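Fustham field hockey, pre-practice check, Sunday
Filled in by Guilan Cao

Goals anchored, both ends: OK. I leaned on them hard!
Nets: one hole, left side. Zip-tied for now - needs real twine.
Turf seams: OK, but the 12-yard patch is lifting again. Cone on it.
Goalie kit: helmet strap frayed, swapped for the Clakau spare.
First aid bag: short on ice packs. Yichen Jin is buying 30.
Scoreboard: not checked, I ran out of time.

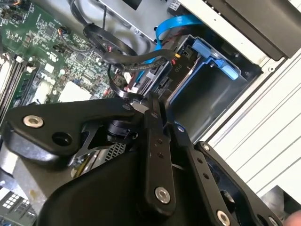
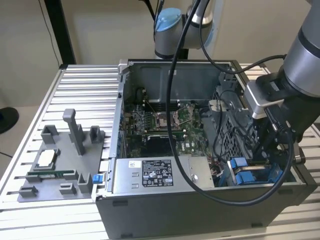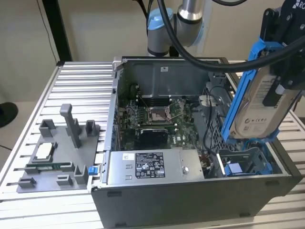
Photos: Yichen Jin

Gates unlocked by 11, please - I had to climb over.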